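Kemppainen Laboratory, Mitbridge
Gallery: Manipulation Software

Home / Research / Software / Gallery

This page presents the tabletop work of the Manipulation Software group. The group develops the programs that allow a small robotic arm to find an object, plan a path to it, close the gripper and release the object at a chosen place. Mechanical design and teaching activities have their own pages, which may be reached from the Research menu.

Two software packages are maintained by the group. Jullow is the perception package. It receives images from the cameras, separates objects from the work surface and reports a position and a color label for each one. Umow is the planning and control package. It takes the output of Jullow, selects a grasp and sends position commands to the servos. The packages are released together, and the current release is version 2. Users of the earlier version should note that the configuration files are not compatible and must be generated again with the conversion tool.

Sorting and transfer tasks

Colored cubes are used for much of the routine testing. They are easy to replace, and their flat sides make errors in gripper alignment simple to measure. A task is written as a short text file naming the object, the place where it is to be picked up and the place where it is to be set down. Umow checks the file before any motion begins and will refuse a task whose target lies outside the reach of the arm.

The test archive now holds 3925 runs. Each run consists of the camera images, the commanded and measured joint positions, and the version numbers of both packages. Runs in which the operator stopped the arm are kept and marked as such. The archive is open to partner institutions on written request.

Grasping in close quarters

Objects that touch one another remain the most difficult case for both packages. Jullow may report two neighboring cubes of the same color as a single long object, and the fingers need clearance that a tight group does not always offer. In version 2, the planner compares several approach angles and gives preference to those in which the fingers pass between objects without moving them. A raised plate rim is treated as an obstacle and is given its own safety margin in the settings file.
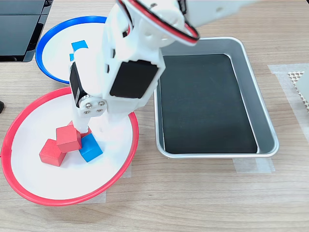 The margin may be changed by the user, although values below the default are not recommended with plastic fingers, which bend slightly under load. The group's standard test for this part of the software consists of 73 starting layouts, and a change to the planner is accepted only after every layout has been repeated on the physical arm. Results are posted in the release notes for Umow each January.

Images on this page may be reproduced for educational purposes with credit to the Kemppainen Laboratory, Mitbridge.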